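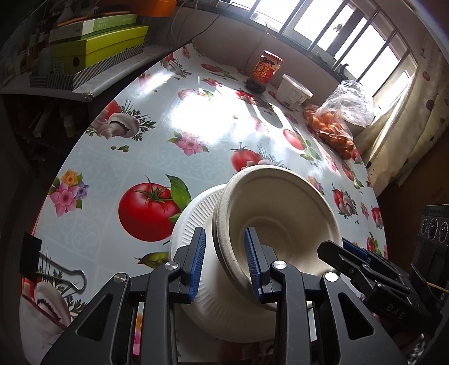

Progress report, Clarnmont lunch room tableware trial
09/04/2018
By the project coordinator, Rillico Community Meals

You asked for a report on the switch from plastic-coated plates to paper-pulp bowls at the Clarnmont lunch room, and in particular whether the second half of the grant should go ahead as planned. My short answer is that it should go ahead in part. The longer answer follows, and it is less cheerful than the proposal was.

What we bought. The first payment covered 2000 pulp bowls from Suksawat, the plain beige kind, delivered in sleeves that stack one inside the next. We kept a supply of white disposable plates to go under them, which the proposal said we would not need. We do need them. The bowls are narrow at the base, and people who carry soup across a room want something wider beneath. So every hot meal currently uses two throwaway items where it used to use one. I don't see how we can call that a reduction, and I have left the word out of this report.

What we used. As of this week 679 bowls have gone out with meals. That is slower than forecast. Part of the reason is that the room was closed for 12 days while the floor was repaired, but it was also quiet on either side of the closure. I would not read much into the figure in either direction.

Storage and handling. The supplier's sheet says the stacks separate easily. They separate easily when one person with dry hands has time to do it. At serving time the rims cling together and two bowls come away as one, and the second bowl gets thrown out or sent back to the pile. We now loosen a stack before the doors open and set it on a plate at the serving table. This helps. It also means somebody has to come in earlier, and the budget has no line for that.

Compost. The original case rested on the bowls being composted. The hauler named in the proposal, Arkarholm, will take them only if they are kept apart from the plates, cutlery and food wrap. We put out a separate bin with a sign. Most of what I found in it on my last visit was bowls, but there were plates in there too, and a mixed bin is refused. I can't tell you that a single load has been composted so far – I have asked for the paperwork twice and will send it on if it comes.

What the guests say. They mostly like the bowls, or say they do when asked by the person who handed them one. Several told me they prefer them to the old plates for stew. The remark I heard most had to do with the tablecloths, the wipe-clean ones printed with tomatoes, peppers and flowers. Those cost very little, came out of the general fund and have gotten more praise than anything you paid for.

Money. Spending on bowls is in line with the budget. Spending on plates is not in the budget at all and has been covered from kitchen supplies. I would like that put right before the next payment.

What I suggest. Hold the second bowl order for 6 weeks and let us use up what is on the shelf. In the meantime we will try a wider bowl from the same supplier, in a small quantity, and see whether the plate underneath can go. If the hauler's paperwork has not arrived by September, the composting claim should come out of the grant summary.

Related items
Clarnmont lunch room: floor repair and reopening
Original proposal: pulp tableware for hot meals
Suksawat order and delivery notes
Kitchen supplies budget, current year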